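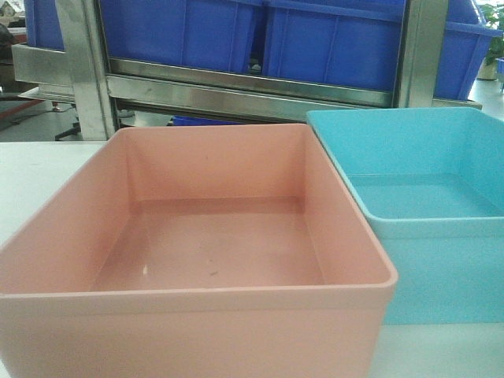
OK, budget thread, as promised! We finally got the go-ahead for a second sorting cell at Irmont and I've been living in spreadsheets all July. Sharing the numbers in case you're planning your first one.

The arm gets all the attention, but please start your list with the stuff around it. Bins, a table, shelving, cables, spare gripper pads. On our first cell I put those under "misc" and regretted it for months.

Two quotes for the arm and gripper kit. Lirnness came in at $2986, Minhas at $2648. Both for the same reach and payload, and both fine machines as far as I can tell from the demos.

The Minhas one doesn't include the mounting plate or the second cable set -- add $400 and it's suddenly the pricier option. Elsie Haworth caught that on page six of the quote. I had already told everyone we'd saved money, oops.

Bins! I love talking about bins. Go for plain square ones with a wide open top, and give each drop-off point its own color. Pink and blue side by side on a white table is so easy to read, for people and for the vision software.

Also buy spares of the exact same bin on day one. Colors and sizes get discontinued, and then you're re-teaching drop positions for a rim that's half an inch taller. Ask me how I know.

Babar Lodhi asked about software. We're staying with Flolludus for now, since the whole crew knows it and I'd like to spend that money on training time instead.

Lead time on the arm is 30 days from order, so the table and racks go in first and we practice the layout by hand. Super cheap way to find out your bins are too far apart!

Going with Lirnness, by the way. Order goes out this afternoon. Will post the full parts list once I've cleaned up the spreadsheet -- it's a mess right now.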